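Greifen lernen am Plastikbehälter: Andon öffnet die Werkhalle

5. Dezember 2019

Dokon. Wer zum Tag der offenen Tür der Firma Andon gekommen war, um einen tanzenden Roboter zu sehen, musste sich umstellen. Gezeigt wurde, wie man Dinge in einen Plastikbehälter legt und wieder herausnimmt. Bis zu 200 Besucher wollten sich das trotzdem nicht entgehen lassen, die meisten blieben länger, als der Kaffee reichte.

Im Mittelpunkt stand das Projekt Brustemlow, an dem Andon seit Oktober gemeinsam mit dem Verpackungsbetrieb Ratanaporn arbeitet. Das Ziel klingt bescheiden: Maschinen sollen lernen, Einkaufsware so einzuräumen, wie es ein Mensch tut, also ohne die Kekse zu zerdrücken. Geübt wird vorerst mit menschlichen Armen. Die Vorführer nehmen Handgreifer und packen damit Tüten, Dosen und Becher um, die Bewegungen werden aufgezeichnet.

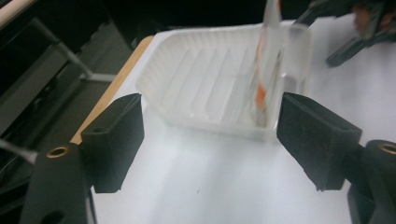

»Man kommt sich am ersten Tag vor wie ein Kleinkind mit Fäustlingen«, sagte Projektleiterin Kanokwan Mahawong bei der Begrüßung. Am zweiten Tag werde es besser, am dritten fange man an, zu Hause die Nudelpackung mit spitzen Fingern anzufassen. Bis zum Sommer hat ihr Team 572 Durchgänge eingeplant. In 568 davon soll am Ende alles dort liegen, wo es hingehört. Was in den übrigen vier passieren darf, wollte ein Herr aus der zweiten Reihe wissen. »Vier Mal dürfen wir Menschen sein«, antwortete Mahawong und ging zum nächsten Punkt über.

Die Vorführung selbst verlief ohne Trommelwirbel. Ein Greifer hält, der andere packt zu, dann wird gewechselt. Im Publikum herrschte dabei eine Stille, wie man sie in Dokon sonst vom Elfmeterschießen kennt. Ein Vater erklärte seiner Tochter halblaut die Zukunft der Arbeit, die Tochter erkundigte sich, ob man die Süßigkeiten hinterher essen darf. Man darf nicht, sie werden noch gebraucht.

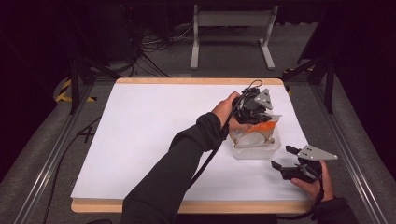

Technikerin Rungnapa Limsakul beantwortete unterdessen Fragen, vor allem immer dieselbe: Warum nicht gleich ein Roboter? Ein Roboter könne nur nachmachen, was ihm jemand vorgemacht habe, sagte sie, und knisternde Verpackungen seien eine Zumutung, weil sie bei jedem Griff anders aussähen. Ein Karton sei dagegen »ein Urlaubstag«. Auch durchscheinendes Plastik gilt in der Halle als schwieriger Kunde, vor allem auf heller Unterlage.

Am Nachmittag durften Gäste selbst zugreifen, in Gruppen zu je drei Personen und nach einer Einweisung, die länger dauerte als der Versuch. Gemeinderätin Wanpen Nakpan, die zuvor in ihrem Grußwort von Fingerspitzengefühl in der Wirtschaftspolitik gesprochen hatte, beförderte einen Schokoriegel zielsicher neben den Behälter. Der zweite Anlauf gelang und bekam mehr Beifall als die Rede. Deutlich besser schlug sich Manee Klinhom, pensionierte Schneiderin, der das Team im Anschluss eine Visitenkarte zusteckte. Sie will es sich überlegen, »wenn die Stühle bequemer werden«.
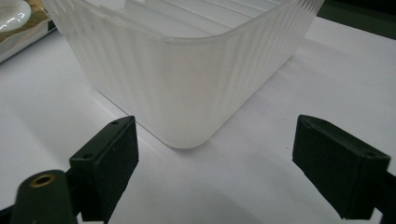 Bei Ratanaporn rechnet man vorsichtig. Betriebsleiterin Lamduan Yimyam sprach von einem ersten Probelauf an der Packstraße im kommenden Jahr, Stellen sollen dadurch nicht wegfallen. Auf die Nachfrage, ob das schriftlich zu haben sei, verwies sie auf das Buffet. Dort wurde übrigens von Hand serviert, mit einer Zange, und es fielen zwei Frühlingsrollen zu Boden.

Die nächste Vorführung plant Andon für das Frühjahr, Anmeldungen nimmt der Empfang in der Werkhalle entgegen. Der Eintritt bleibt frei, festes Schuhwerk wird empfohlen.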